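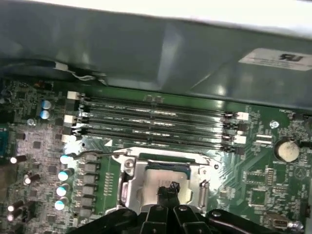 Flosa 40 Lap Harmonium

I've been leading hymns from a lap harmonium since college, and the Flosa 40 is the one I take to church now. Ekport sells it for $395 with the padded bag (get the bag!). It has 2 sets of reeds, a bass and a male, and the low end really holds up a room full of singers. Mine did have one sticky key when I got it, a high F, so I wrote to Mohandas Kandasamy in the shop and he mailed me a new spring.

The bellows are softer than on the old Cesen I learned on, and my left arm is glad of it after a long Sunday set. No coupler on this one, sorry – you'd want the Amin for that.

Ships in the US only. Returns within 90 days, in the original box.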